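Search this repository Go

# Pruketton Wrist Kit: review notes and sample data

Hello, and thank you for stopping by! This README goes with the small set of recordings we made while trying out the Pruketton Wrist Kit, a two-finger gripper and camera package that Ostden sells as a bolt-on for light tabletop arms. We started out meaning to write one page for our own shelf, and then people kept asking for the recordings, so now it is a README and a data card and a product review all rolled together. I hope you'll forgive the length (I have been told more than once that I go on a bit).

If you only want to know whether to buy the kit, skip down to "Would we buy it again". If you only want the files, "What is in the folder" is your stop.

## Who we are

We are a little group at Pathirana, where we test small automation kits for workshops and schools that can't afford to guess wrong. Funmilayo Okeke ran the arm for most of the sessions. Robel Seyoum wrote the conversion scripts and checked every episode by eye, for which he deserves a long vacation. I'm Orhun Oral, and I did the setup, the labeling rules and this text, so complaints about any of those should come to me.

## What comes with the kit

- the gripper itself, with two black fingers
- the wrist camera and its bracket
- one cable for power and one for data
- a bag of spare screws (more than we needed, which was a nice surprise)
- a printed quick-start sheet
- a license key for Korkance, the recording program

The arm is not included, and neither is a table clamp. The quick-start sheet is good up to the point where you plug in the camera, and then it gets rather thin. Our advice is to install Korkance first, let it update itself, and only then connect anything. We did it the other way around and lost most of an afternoon.

## What is in the folder

There are 963 episodes in all. Of those, 952 passed our checks and live in `episodes/`. The other 11 are in `rejected/`, with a short text note beside each one saying what went wrong. Please do have a look at those if you are writing a filter of your own, as they are a fair sample of what a tired operator and a loose plug can do to a recording.

Each episode folder holds:

- `wrist.mp4`, the video from the wrist camera
- `joints.csv`, the arm positions and finger opening, one row per time step
- `task.txt`, one plain sentence giving the instruction
- `outcome.txt`, which says `done`, `partly` or `failed`

The split is simple. The first 600 accepted episodes are for training and the remaining 352 are for testing. We kept them in the order they were recorded, so the test part comes from later sessions, when Funmilayo had gotten quicker with the controls. Keep that in mind when you compare times between the two.

## The tasks

We wanted everyday things that a kit buyer might have lying around, so the jobs are all of the pick-it-up-and-put-it-somewhere kind. There are rolls of tape, dish racks, trays and boxes, and a few soft items that gave us no end of trouble. The instructions in `task.txt` are written the way you would ask a coworker, and Robel kept the spelling mistakes out but otherwise left our wording alone.

Ring-shaped things turned out to be a favorite test of ours. You can take a roll by its edge, with one finger inside the hole and one outside, or you can try to squeeze the whole thing across its width. The second way asks a lot more of the gripper opening, and with the bigger rolls it simply isn't an option. We settled on the edge grip for the large rolls and wrote that into the operator notes.
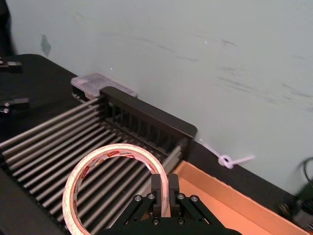

A rack makes a harder resting place than a flat table, and we liked it for that reason. A roll set down on rods can settle into a gap or lean over, so the operator has to think about the angle before opening the fingers. Letting go slowly helped us a good deal. Korkance has a slider for finger speed tucked away under the second settings tab, and we kept it in the lower third for all of the rack tasks.

## How the gripper behaved

Very nicely, on the whole! The fingers close evenly, and the grip on hard edges was steady through long sessions. We tightened the screws on the linkage plates before each session as the quick-start sheet asks, and we would suggest you make a habit of it too.

Thin, floppy things are the weak spot. A folded cloth is fine if you come at it from the fold, but a single layer tends to slide out from between the fingertips. Barış Avcı at Ostden was kind enough to answer our letter about this, and he suggested adding a strip of rubber to each fingertip. We haven't recorded anything with rubber strips yet, so every episode here uses the fingers as they came out of the box.

The camera view always has the gripper at the bottom, which is handy for seeing what you are holding and less handy for seeing what is behind it. If your method needs the whole table in view, you'll want a second camera. We recorded with the wrist camera alone.

## Known problems

- The clock in `joints.csv` can run a little ahead of the video in the longest episodes. `fix_clock.py` in the scripts folder lines them up again.
- Light changes between morning and late afternoon sessions. We left the colors as they were.
- `partly` was judged by one person (me), and I was stricter at the start than at the end.
- The instruction sentences are only in English for now. Yavuz Dönmez has offered to do a Turkish set, and we would be delighted to add it.

## Would we buy it again

Yes, for hard objects and for teaching. The full package cost us $1,426 with shipping, and for a school or a small shop that is real money, but you do get a gripper, a camera and a recorder that talk to each other once they are set up. If most of your work is with fabric or paper, I would hold off until Ostden offers a softer fingertip.

## Using the files

You are welcome to use the recordings for study, teaching or your own product tests. Please name Pathirana if you publish something with them, and do tell us about it, we love to hear. Corrections can go in the issue tracker. Robel reads it every morning with his coffee, and he will ask for the episode number, so please include it.

The next update is planned for September and should bring the clock fix into the main files.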